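**About Jonby**

We sort desks. Pencil boxes, pen pots, drawers nobody has opened in a decade, the whole stationery end of life. Small shop, one workroom out the back, plus a mail-order side that has got bigger than the shop if we're being truthful.

Started as a repair bench for fountain pens. Then people kept bringing in the rest of the desk with the pen. Shoeboxes of markers, half of them dead. So we'd test them, chuck the dried-out ones, put the good ones in a box with a lid and hand it back. Word got round the schools. Now it's most of what we do.

## What we do

- **Desk sorts.** Bring in a bag or a box, any size. We test every pen, match up the caps, sharpen what can be sharpened. Flat $60, up to 386 pieces. (Yes that's an odd number. It's what fit in the first crate and we never changed it.)
- **Classroom packs.** Made up to your booklist, labelled by kid or by table. Twelve packs minimum, order by March for second term.
- **Refills and spare caps.** We keep a jar of more than 1000 orphan caps. Come and have a rummage, gold coin in the tin.
- **Home visits.** Cedau and Midano only for now. Might do further out later in the year, we'll put it up here when we know.

## How we pack

Everybody asks so here it is. Hinged plastic box, lid all the way open and flat on the table before anything goes in. Thick markers first, along the bottom. Then the pencils, all facing the one way. Rubbers and sharpeners go in a seperate bag, otherwise you get grey crumbs through the lot. Caps clicked on properly, listen for it. Markers stored lying down, not standing on their ends.

Colours: we don't sort by rainbow unless you ask. Sort by type, it's quicker to find things. Happy to do rainbow for grandparents' presents etc, no extra charge.

We like see-through boxes. Costs a little more than the solid ones but a kid can tell what's in there without tipping it out on the floor. Blue is what we stock the most of. Clear when the supplier has them.

## The Đorđević line

Our own pencil rolls, canvas, sewn up the road. Named after the old sign over the shop door, which was there before us and we're fond of. Natural or navy. Navy is out of stock again, sorry, more on the way.

## Finding us

Side door, past the bike rack. Ring the bell twice as the first ring doesn't always go through. Parking is rubbish before school pick-up, come after. Drop-offs can be left in the tub under the awning, put your name and moblie number on the bag please, we've had mix-ups.

Prices on this page were checked Apr 17, 2023. If the tag in the shop says something different, go with the tag.

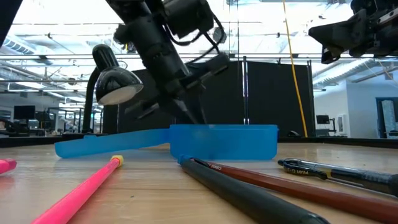
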